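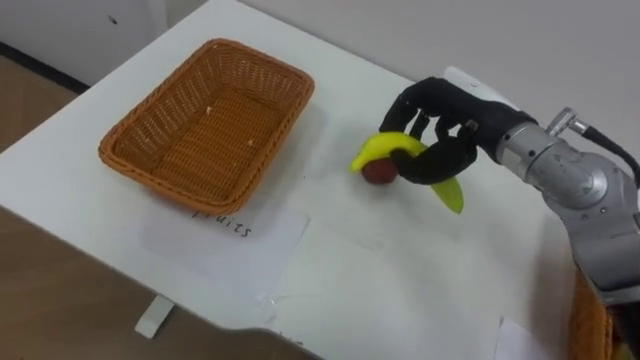

15/05/2026, Mornora club bench. Spent most of the session on the sorting task for the August open day, and I must say it was a cheerful one, even with the kettle out of action. The banana is still the awkward customer, being long and curved, and with the little dark red fruit sitting right under one end of it I'd like us to try a higher approach and a slower close (we're at 800 ms now, so plenty of room to play with). The "fruits" label could do with rewriting a bit further from the basket, too.

Three runs logged under Dornen, notes to follow.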